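News from the back bench: the fruit tray job

I promised an update on the two-arm setup back in April and then went quiet, so I owe you all a proper one. The short version is that both arms move, they both stop when I tell them to, and I have learned more about tablecloths than I ever wanted to.

For anyone new to the list, Bhupendra Chaturvedi and I share the end unit at the Wustholm workshop, and for most of this year we've been putting together a tabletop rig that's supposed to pick up pieces of fruit and set them in a shallow black tray. One arm is called Dundby and the other is Ullik (Bhupendra got to name them, I got to pick the music, so I think I won). We write our own control code and keep it in a folder called Tekin, which used to mean something and now just means "the folder that works."

The table took forever. We went through three or four coverings before we settled on the smooth brown stuff, and I still have to go over it with my hands every time I sit down, because a crease under a banana is enough to make it roll when the gripper comes in from the side. I spent most of last week on the cables too. They run out the back and along the front, and I'd love to say they're tidy now! 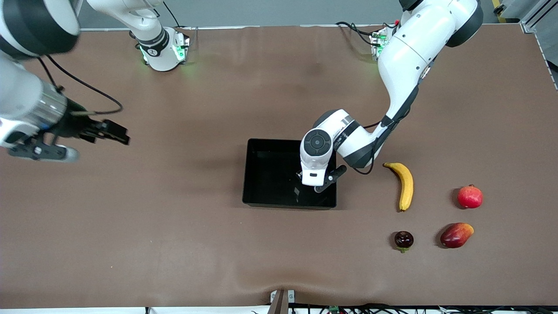

The banana is the one I get asked about the most and it's really not the hard one. You come at it across the middle, close slowly, lift. The mango is heavier than you'd think and it wants to swing if you grab it too close to one end. And the pomegranate – well, I have dropped that pomegranate so many times that I bought a second one to eat. My log says 937 attempts across all the fruit since we started keeping count, and I only began writing down what went wrong after the first 200, which I regret a lot.

What helped most was slowing the last 2 inches of the approach way down. I'd been tuning grip force for days and getting nowhere, and then I cut the speed and half my trouble went away in one evening. The other half is the tray. It's glossy, it throws the ceiling lights straight back, and the wrist view gets these big white patches that my edge finder loves to mistake for a rim. I tried moving the tray, I tried switching off one row of lights, and I'm down to seven settings that I change depending on where it sits. Not proud of it.
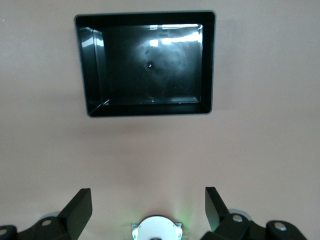 Bhupendra thinks I should quit fiddling with settings altogether and scuff the inside of the tray with fine sandpaper, and he has told me so more than once. "You're writing code to fix a shiny floor," is how he put it. I've ordered a spare tray so he can sand that one and leave mine alone.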